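Putting the summer bedding away
2018-11-05

I should have done this in August, when the spare room was empty and I had a free weekend. Instead I left it until the heating came on, and by then there were two lots of bedding in the flat and room for one.

The problem is the cupboard on the landing. It is deep but narrow, and the shelf halfway up can't be moved. For years I folded things flat and pushed them in, and every time I wanted something from the bottom the whole pile came out with it. Tarek Hamdy, who had the flat before me, kept his suitcases in there and told me not to bother with linen. I bothered anyway.

This year I tried rolling. I got the idea from my neighbour Tetteh Korletey, who used to work in the stockroom at Opoku and rolled mattress toppers and quilts all day long. His method is simple. Lay the thing out on a clean floor, fold it in thirds lengthways, kneel at one end and roll away from you, pressing the air out with your forearms as you go. If it goes crooked, unroll it and start again. Trying to straighten it halfway only makes a cone.

I did the thin blankets first. They were easy and took up very little space once they were done. The wool one from Skastesum I left flat, as it is heavy and holds its own shape, and it now lies on the cupboard floor with everything else on top of it.

The quilted things are harder. The padding springs back, and the stitching lines want to go their own way if you don't keep them square to the roll. I had to do the big one three times. On the third go I folded it slightly narrower and it behaved much better — I think I had been trying to make it fit the full depth of the shelf, when a few inches less made no difference to the cupboard and a lot of difference to me.

For tying I used cotton tape from Prunovham. I had bought elastic straps at first and took them back. They dig in, and after a few months you get a dent that doesn't shake out. Tape tied in a bow is fine. Two ties for a blanket, three for anything padded. 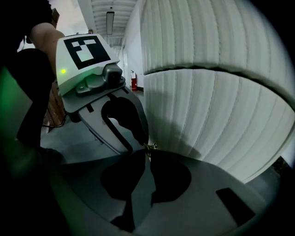

White bedding needs a bit more care in storage. Mine goes inside an old cotton duvet cover with the open end tucked under. I don't use plastic bags any more. The last time I did, a pillow came out in spring smelling like a shed and had to be washed twice.

I also wrote labels this time, on luggage tags, with the size and the month it went in. It feels fussy but I have unrolled a single thinking it was a double more than once.

The landing cupboard shuts now without a shoulder against it. There is still a bag of pillowcases on the bedroom chair which I haven't sorted. Half of them don't match anything, and I may cut those up for dusters.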